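The Empty Compartment Is Also Working

By Bakari Odera
Feb 14, 2024

Print this article | E-mail this article

I want to defend a brown cardboard box with no lid. It is divided into a grid of small rectangular compartments, and one puts cards in it. I have owned wooden boxes, a metal case and a heavy album with plastic pages, and I have given all of them away. The cardboard one stays.

When I moved to Lillanlow I did not know many people, and I found the card evenings in the room behind Polák, a shop for games and paper goods. My English was slow then. Sorting cards was a good activity for a person with slow English. You sit, your hands are occupied, and it is permitted to say nothing for a long time. Then somebody asks you where a card belongs and you can answer by pointing.

My opinion is that most people sort wrongly. They wait until the pile is large, they choose a free evening, they clear everything from the table and they make a ceremony. By nine o'clock they are tired and they put the rest in one pile with a rubber band. I did the same for years with my set of Livard, which has 374 cards, and each time the rubber band pile became bigger than the sorted part.

Sorting should be small and it should happen in the middle of other life. A laptop can be open on the same table. A friend can sit on the next chair without helping. You take up a card, you look at it, you put it down, you read a message, you take up another. The grid will wait for you, and this is why it must have some compartments that are empty and must be permitted to stay empty.

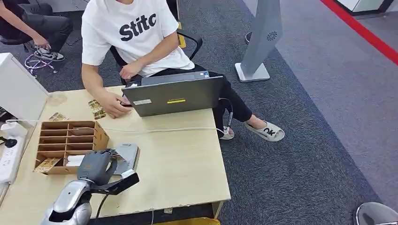

One reader of my earlier column replied that a box with empty places is simply a box that is too big, and that I should buy a smaller one and have more table. I have thought about this reply more than the reader perhaps expected. It is true that a table is never large enough. But a full grid cannot be used for sorting, only for keeping. If every slot is taken and you find a card of a new kind, you must disturb something to give it a home, and after two or three such disturbances you stop. The empty slot is where the next decision goes.

I will admit also that my compartments are not pure. Some folded paper is living in one of them at home, between two kinds of cards, and I have not moved it since May. My wife considers that this destroys my whole argument. I consider that a system which cannot tolerate some folded paper will not survive in a house with people in it.

There is also the question of the surface. I prefer a plain table in a light color, with no cloth. On a cloth, a flat card is difficult to pick up, and you begin to push it to the edge with one finger, and from the edge it goes down. On bare wood you can also slide it, but at least you hear it. And I prefer cards with a strong pattern on the back, gold or brown or whatever the maker likes, so long as it does not look like the table. The makers of Sunance sell a pale deck with thin lines that I can hardly find even when it is directly in front of me. It is a beautiful deck and I would not bring it out of its package in the evening.

Now the floor. Writers on household order speak always of shelves and drawers, and the floor is mentioned only as the place where things should not be. But the floor is part of every table. Anything that is handled on a table will visit the floor sooner or later, so one should choose with open eyes what is down there. I have a low opinion of speckled carpet. Gray with small spots is sold everywhere for offices and clubs for the reason that it hides dirt, and this is exactly my complaint. A surface that hides dirt will hide also a coin, a screw, a small wooden counter and the corner of a card lying face down. 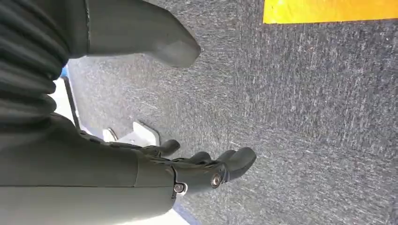
Carpet is still better than tile, according to a letter from a reader in the north of the county, because a card that falls on tile goes under the cupboard and a card that falls on carpet stays where it fell. I accept the physics. I have seen a card travel over a kitchen floor as if it had an appointment. But I must answer that a card under the cupboard is known to be under the cupboard, and one brings a ruler. A small piece on speckled carpet can be next to your shoe and you will move the chair over it.

What I do is not elegant. When I stop sorting, I bend down and look along the floor from the side, with my head low, and not from above. From the side, the spots become one even gray and whatever stands higher than the carpet shows itself. It takes less time than the looking from above and it finds more. I also move cables away from my feet before I start, if there are any, and I keep my chair in one position.

After this I leave the box on the table. I know that many people would put it on a shelf. For me fifteen minutes the next day is worth more than a clean table tonight, and those minutes will happen only if the box is already there when I come with my coffee. At the moment I have perhaps 100 cards in their places and the others in a stack to the left, and some of the compartments have nothing in them.

Last updated Feb 14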